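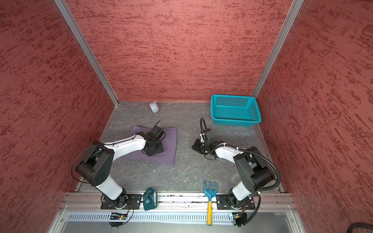
June, after supper

Spent the evening on the purple cloth. It goes with the order for Clundcombe and I want it folded square. The basket is the teal one from Rotimbridge, 13 dollars.

Tried folding in half first, long side over.

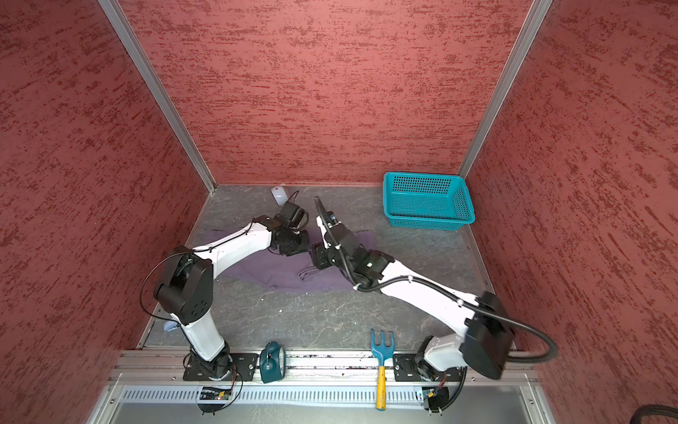 and then in half again, pressing from the middle outward. Corners still don't meet. The mouse can stay at the back until I do the invoices, 87 of them.
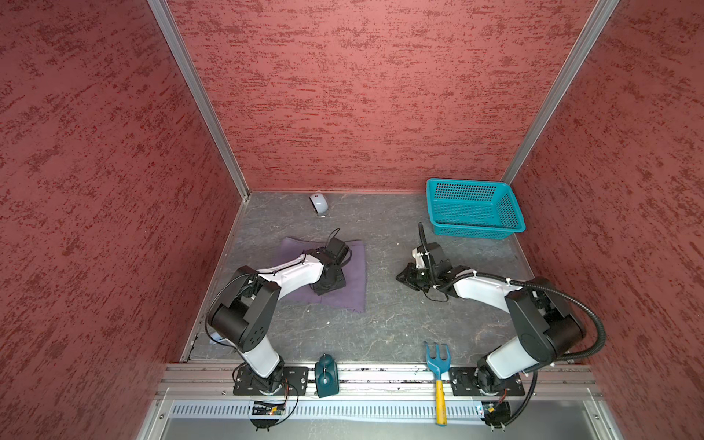
Dranard wrote back that cloth this size should be rolled, and that they have 50 more if I want them.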